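3.2 What people keep in a shared drawer 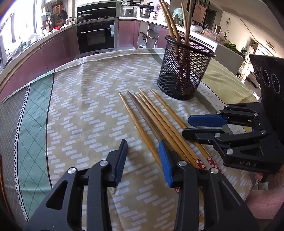
Figure 2. Chopsticks laid out on a tablecloth, one darker than the rest.

I started this part of the Akden study with a pretty simple question: when a household owns a set of something, how long does it stay a set? We asked 27 households, and most told us theirs matched - then they opened the drawer. Mixing creeps in quietly, the way the darker brown chopstick lies among the tan ones in Figure 2. I'd call that a mild case! In 4 homes no two spoons matched, and I loved those drawers best. By July we had stopped using the word "set" in our interviews.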